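Zinditz Home Robot Club, Simulation Group
Minutes of the online meeting, September 20, 2020

The meeting opened a few minutes behind schedule while people sorted out their microphones. Minutes of the last meeting were approved as posted. One correction: the Stanex license covers the whole club, so members don't need to buy their own seats (good news for anyone who was about to!).

1. The tray fault

This took up most of the evening, and what a great discussion it was. For those who missed the messages during the week: the Shboul controller has been closing the left gripper before the arm has finished its approach to the cabinet tray. The fingers then meet the edge of the tray from underneath, the wrist keeps pushing, and the whole arm shakes until the run is stopped by hand. It failed this way in 3 of 8 runs on Thursday. The other five went through cleanly, so we know the basic motion is sound.

The logs were shared on screen and we went through the failed runs one at a time. In each of them the left arm reported "in position" while it was still moving. The right arm never did this. Both arms run the same code, so that set off a long and very lively round of guesses: a bad joint limit, a timing problem, a wrong offset on the wrist, or the physics step being too coarse for contact with thin edges.

The physics step was ruled out quickly. Cutting it in half during the meeting made the shaking look smoother, but the gripper still closed early. We then loaded the attic room and went back to the reach itself, with both arms up at the cabinet. 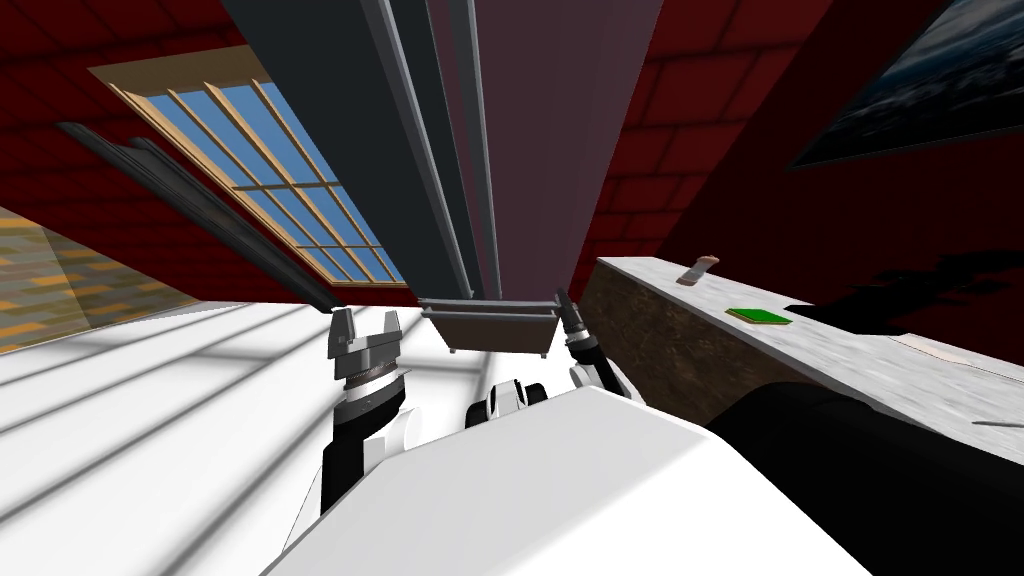

The wrist offset turned out to be worth a closer look. The left arm's settings file still has the length of the old gripper in it, left over from before the Rirkorow update. The new one is almost 4 centimeters longer. That would explain fingers arriving at the tray sooner than the planner expects. It does not fully explain the early "in position" message, and a couple of members think there are two separate faults here. Agreed to fix the offset first and test again before touching anything else.

2. Safety stop

A more serious point came out of the same logs. When the arm started shaking, the force limit should have stopped the run by itself. It did not trip even once. The limit was set, but it was only being read at the start of each run and then ignored. No harm done in simulation, but the same code is meant to go onto the real arms in October, and everybody wants this solved well before then.

Decided: no hardware runs at all until the force stop has worked in simulation on purpose, with the arm driven into the tray, the countertop and the brick wall. We will do 3 tests on each surface, with each arm. Very happy with how fast the group came together on this one. Catching it now is exactly what the simulation work is for!

Decided also: the stop button in the control window gets bigger and moves to the top. Two people admitted to hunting for it on Thursday.

3. Attic room

Short item. The new lighting is in and the window shadows on the floor look fantastic. It does slow down older laptops, so a plain version without shadows will be posted next to it. Please use the plain version for timing tests so results can be compared.

4. To do before the next meeting

Correct the left gripper length and rerun Thursday's test set.
Make the force limit read on every step.
Add a log line each time an arm reports "in position," with its speed at that moment.
Post the failed runs to the shared folder, with the settings used.

5. Other business

The question of a club logo was raised again and put off again. Next meeting is at the usual time, same link.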